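The Fault on the Left

The report said "uncommanded release", and I signed for it at the desk like everyone else on the late shift. Uncommanded. As if the thing had been carrying a tray of drinks and sneezed.

Olura had sold us the pair in August. Two arms, one table, a box to pack and a box to unpack. The man from Kavanagh who fitted the brackets told us the grippers would know when they were holding something. I asked him how, and he said it was in the software. I asked him what happened when the software was wrong, and he said that was in the software too.

By spring the left arm had dropped 231 items. I know because I was the one told to write them in the book, and I was at the table the night it dropped the next.

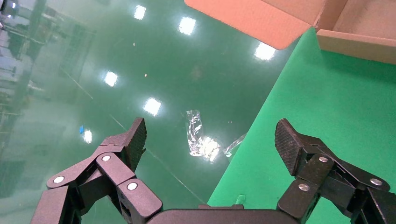

I was leaning in for a scrap of plastic when it opened. There was no alarm and no light I noticed. A power brick came down past my ear, hit the edge of the table and went off under the racking. I stood there with my hand out like a man feeling for rain.

"It was told to stop," said the supervisor, reading from her screen.

"Then it stopped holding," I said.

She typed for a while. The log had the release down as error 631. The Nukix manual had a page for 630 and a page for 632.

They sent an engineer the next morning. He was young and polite and wanted to see it fail, so of course it wouldn't. He put cables in the tray and had it fetch them out. He put them back. He did this all morning, with the fingers going down wide open and coming up with their little knot of wire, and every time he looked round at me as though I had made up the brick.
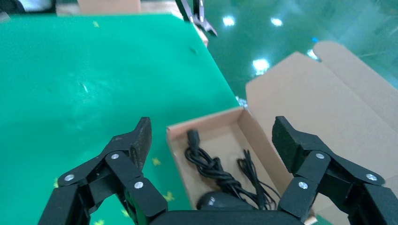 Cables and a mouse in the tray, the near gripper open.

After lunch he changed a number from 900 to something lower and said it ought to be fine now. I asked what the number was. He said it was a threshold. I asked what it was a threshold of, and he looked at the arm, and then at the clock.

"Confidence," he said.

So they had made it less sure of itself, or else they had made it easier to please. I couldn't get him to say which. He signed the sheet, and under "cause" he wrote "Privlow update, resolved", and under "witness" he left a space for me.

I didn't fill it in. I said I'd like to see the tray emptied and the arms left powered for an hour, holding still, with nothing asked of them. He said that wouldn't prove anything. The supervisor said it would cost us an hour. I said I'd had a brick past my ear and they could find me an hour.

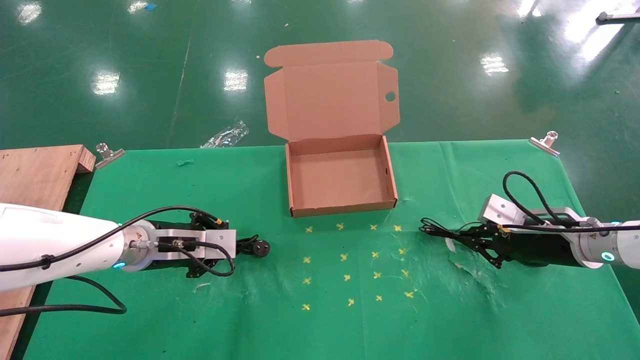
We stood well back, the three of us. The rings glowed. Someone's radio was going in the loading bay. For a long time I watched the left one and felt foolish, and the engineer began to put his laptop in its bag.

Then I heard a click, quite small, the kind a kettle makes.

"Was that it?" said the supervisor.

The engineer had stopped with one strap done up. He didn't answer her. I went and got the book, and a pen that worked, and asked him how he spelt his name.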